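Rekano two-slice toaster review
Posted Tue 20 August in Small Appliances
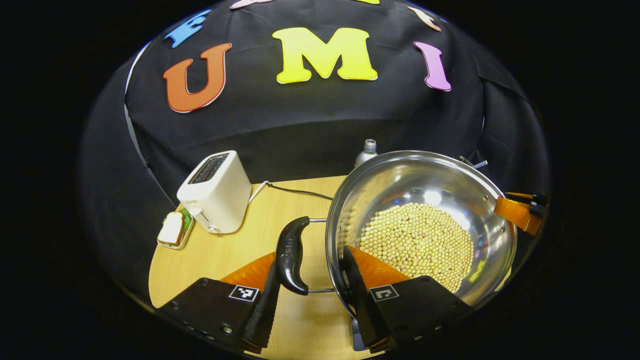
The cream toaster on the bench, with a slice of bread ready and soybeans in the big steel pan.

Our old toaster died in March and I replaced it with the Rekano two-slice in cream. It has been used most mornings since, so I've had a fair go at it.

Size first. It takes up very little bench space and I can leave it out while I cook. The slots take ordinary sandwich bread without any trouble. Thick-cut sourdough from the bakery is a squeeze, and the top crust stays pale unless you flip the slice and put it down again.

The lever has a small knob and a firm action. My youngest has to push it with two fingers. I usually run it on 3, which gives a light golden colour on white bread. Wholemeal needs 4. Anything above that is too dark for us. Frozen bread takes a second go on a low setting.

Both sides brown evenly on the first round. On the second round straight after, the toast comes out darker - turn it down a notch if you are feeding a few people.

The cord is black, and I would have liked cream to match the body. It's long enough to reach our power point from the middle of the bench, but there is nowhere underneath to wind up the spare length.

Cleaning is simple. The crumb tray slides out and gets a wipe on Sundays. The cream finish shows fingerprints and jam, though a damp cloth takes them off.

I also looked at the Ornex, which had wider slots and cost more. If you mostly eat bakery loaves, get that one. For sliced bread the Rekano does the job and I'd buy it again.

Rating: 4 out of 5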